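Pollport repair room, Culumden
Bench and open-case inspection, September 26, 2024

1. Mains lead unplugged before side panel comes off. YES.
Comment: so the sheet says. A tick is a tick. I would sooner see the lead hung on the hook.

2. Bench stable, no rocking. YES.
Comment: slatted top is fine for heavy stuff. Small screws are another matter, and "we never lose any" doesn't convince me.

3. Wrist strap tested. NO.
Comment: last entry is March. The Siqueira tester was "playing up" then as well.

4. Power supply label readable without moving the unit. YES.

5. Power supply left closed. YES.
Comment: keep it that way. The Grunoven guide makes opening one sound easy. I don't believe it.

6. Loose cables kept clear of fans and sharp edges. PARTLY.
Comment: I was told the wiring is "tidied at the end". Which end? 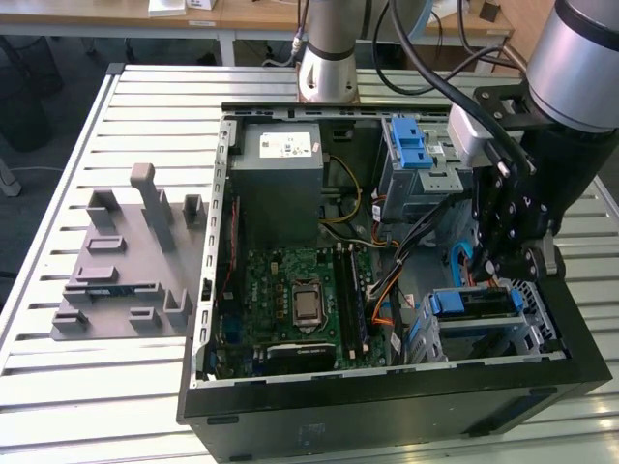 Yellow and black power leads looping down into the middle, orange and black ones threaded past the drive bays. Tie them back before anything is lifted out. Ties are in drawer 7.

7. Parts tray within reach and used. PARTLY.
Comment: within reach, yes. Used, I'll wait and see.

8. Asset tag matches job sheet. YES, 273.

9. First aid box complete. NO.
Comment: no plasters. Again.

Result: 5 yes, 2 partly, 2 no. Recheck items 3, 6, 7 and 9 before the next job is signed off.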